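4.2. Asientos tapizados y tiempo de permanencia en salas de espera

La hipótesis de que un asiento más blando prolonga la estancia voluntaria circula desde hace tiempo en la literatura sobre mobiliario, casi siempre apoyada en encuestas de satisfacción. Conviene separar dos cosas que esas encuestas mezclan: lo que el usuario declara preferir y lo que hace cuando nadie le pregunta. En esta sección nos ocupamos de la segunda. El tipo de asiento considerado es el sillón bajo de respaldo envolvente con un cojín suelto (figura 3).
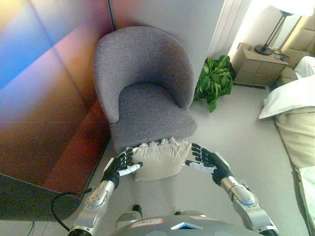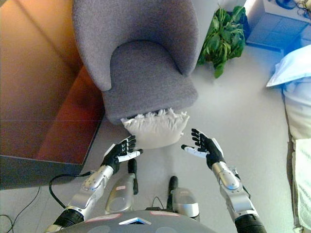 Figura 3. Sillón gris tapizado, de respaldo curvo continuado en los brazos, con cojín claro junto al borde delantero del asiento.

El trabajo más citado a favor de la hipótesis es el informe Marsden, que atribuye al tapizado un aumento apreciable de la permanencia. Nuestra lectura es menos entusiasta. El informe compara salas con sillones y salas con bancos corridos, pero las primeras eran también las más pequeñas, las mejor iluminadas y las que tenían menos tránsito. El asiento es una de las cuatro cosas que cambian a la vez, y el análisis le asigna todo el efecto. Tampoco se indica cuántos usuarios esperaban un turno asignado, es decir, cuántos no podían marcharse por cómodos o incómodos que estuvieran.

Para reducir esa confusión, recogimos 2.471 registros de ocupación en 9 salas de los edificios de Sedmont y Niten, todas con iluminación equivalente y sin sistema de turnos. Se excluyeron 414 registros en los que no pudo determinarse la hora de salida. La exclusión no es inocua: las salidas sin hora se concentran al final de la tarde, cuando las salas se vacían deprisa, y es posible que las estancias cortas estén por ello infrarrepresentadas. Hicimos el análisis con y sin esa franja y el signo de los resultados no varía, aunque los intervalos se ensanchan lo bastante como para desaconsejar cualquier afirmación rotunda.

Con esas cautelas, la diferencia entre sillón y silla rígida aparece sólo en las estancias que superan los 30 minutos. Por debajo de ese umbral las dos distribuciones se superponen casi por completo. Dicho de otro modo, quien va a quedarse poco se queda poco en cualquier sitio, y el tapizado parece influir únicamente en quienes ya habían decidido, por otros motivos, no tener prisa. Atribuir a la tela y a la espuma la decisión inicial de quedarse nos parece injustificado con los datos disponibles, los nuestros incluidos.

El cojín suelto merece un comentario aparte. La guía de equipamiento de Arnelel lo recomienda como «apoyo lumbar regulable» y le atribuye una mejora postural que no documenta. En los registros de Niten, donde se anotó el uso del cojín, lo más frecuente fue apartarlo al sentarse: se dejaba en el suelo, en el asiento contiguo o sobre las rodillas, como superficie para apoyar un libro o un teléfono. El uso lumbar existe, pero es minoritario, y no se asocia con estancias más largas. Cabe objetar que un cojín más firme habría dado otro resultado. Es posible – la guía no especifica firmeza ni dimensiones –, pero entonces la recomendación, tal como está redactada, no puede ni confirmarse ni refutarse.

Huw Lewis, que revisó una versión anterior de este texto, nos hizo notar que el respaldo envolvente limita el campo visual lateral y que eso podría explicar por sí solo parte del efecto en las estancias largas: el ocupante ve menos movimiento alrededor y se distrae menos. La observación es razonable y nuestro diseño no permite descartarla. Haría falta comparar sillones del mismo tapizado con y sin curvatura, algo que ninguna de las salas estudiadas ofrecía. Los ensayos realizados en agosto con mamparas laterales en Sedmont no sirven a este propósito, porque las mamparas alteraban también el ruido.

Queda por último la cuestión del desgaste. Los partidarios del tapizado suelen presentar el coste de limpieza como marginal, pero las cifras que manejan proceden de catálogos y se refieren a tejidos nuevos. En Niten la limpieza en profundidad se hacía los viernes y obligaba a retirar los sillones de la sala durante la tarde, con la pérdida de plazas correspondiente. Esa pérdida no figura en ninguno de los balances que hemos consultado. La sección 4.3 la incorpora al cálculo por plaza y hora.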